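2 July 2019

Karby bench, trays again. Cleared the table first, wiped down, left it to air. Top still in decent nick, no oil needed till January I'd say.

Want to settle which tray stays out for the Sethi job. Long argument at tea, no decision. My vote is the white plastic one with the moulded step in it, rounded corners so easy to wipe round, rim thick enough to grab. Put it at the back of the table to try, keeps the front clear for work.

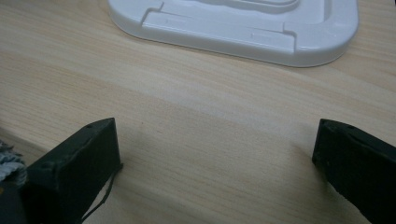 Kalholm came back by the afternoon that the rim is fine but the grooves will collect dust, and could we please have a brush kept with it. Fair. Also wants it turned round so the step faces the wall. Not convinced, will try it for 2 days and see who moans.

To do:

- brush (soft, the old one sheds)
- felt dots for underneath, don't want it sliding on bare wood
- ask Rumau if they do teh same tray deeper
- lables. Molded marks on the step are too faint to be any use, need our own

Felt dots come in bags of 1,000, daft. See if stores will split one.

Parts list for Sethi still not typed up. Tomorrow first thing, before the bench fills up again.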